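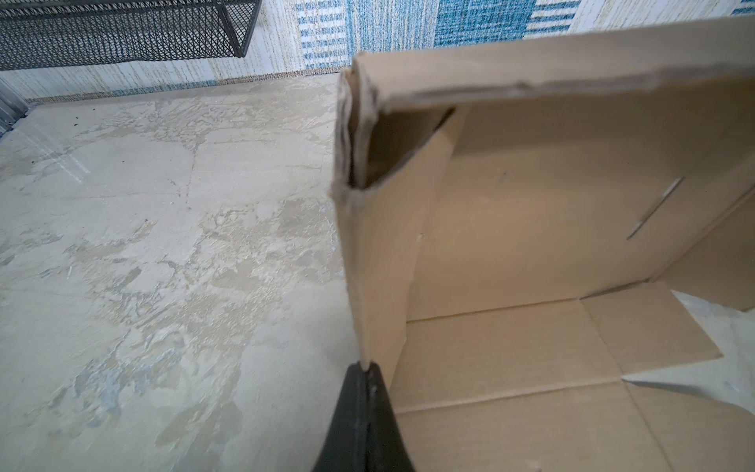
Gripper finger at the upper edge of a corrugated box wall. The edge is frayed and the corner is partly torn.

Recovering from a Torn Box Wall During a Pinch Grasp

This procedure applies to all Skister arms at the Wuststead site. It was revised on Mon 16 December, following fault report 822, in which a box wall gave way under the gripper and the arm continued its lift.

Before you start
You will need the Herrera pendant, cut-resistant gloves and a replacement box. Only operators signed off by Diệp Hà may clear this fault.

Procedure
1. Press Hold on the pendant. Do not press Resume, even if the box appears steady.
2. Lower the arm until the box rests fully on the floor.
3. Set arm speed to 4 percent and open the gripper in single steps.
4. Move the arm clear, then lock out power at the cabinet.
5. Put on gloves and inspect the box. Look for exposed fluting, split corners and metal staples – a staple can cut a hand or score the finger pad.
6. Wipe paper fibers from the finger tip and check the seam for trapped cardboard.
7. Transfer any contents to the replacement box. Do not tape a torn wall and return it to service.
8. Restore power and run the grip test. Fault code 11 means the finger is out of line and the arm must stay locked out.

Choosing a new grip point
Grip the middle of a sound wall, away from corners. If the fault returns, reduce grip force to level 9 and notify Kwesi Osei before the next cycle.

Record the box type and the wall that failed in the shift log.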